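Acta de la reunión sobre la cocina compartida del local Fluvville
Noviembre, 18.30. Presiden la mesa Birsen Ağca y Ataberk Kaplan, que toma notas.

1. Menaje

Se lee la propuesta de Plosar: renovar toda la cocina por 3000 euros. Kaplan pregunta qué incluye exactamente «toda» y no obtiene respuesta clara. El folleto habla de «soluciones de orden» – dos páginas sin una sola medida. Se acuerda pedir un desglose antes de volver a discutirlo.

Ağca defiende que primero se decida qué se queda fuera y qué va al armario. A su juicio, la mesa blanca acaba sirviendo de estante para todo: el escurridor ovalado verde menta, el ketchup encima de un plato lila, la tacita con comida, el horno de sobremesa a la derecha. Propone que en la mesa quede solo el horno y que lo demás se guarde al terminar.

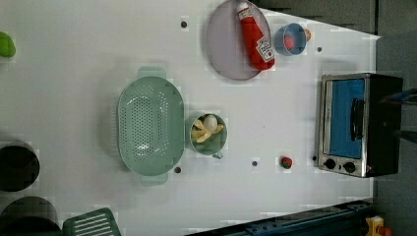

Kaplan replica que esa norma ya se aprobó en primavera y que duró 12 días. Duda de que repetirla por escrito cambie nada y pide que conste. Añade que el armario bajo no admite otro escurridor, por mucho que se insista en lo contrario.

Se vota la norma de Ağca: aprobada, con el escepticismo de Kaplan en acta.

2. Etiquetas

Öztürkmen ofrece etiquetas para los estantes, hasta 40 por pedido. Varios asistentes no ven para qué sirve rotular un estante que todos conocen. Se pospone.

3. Limpieza del horno

Brirnach no ha contestado sobre la bandeja de repuesto. Ağca volverá a escribir. Mientras tanto, cada cual limpia lo que ensucia – acuerdo ya existente, de cumplimiento discutible.

Ruegos y preguntas: ninguno. Se levanta la sesión a las 19.50.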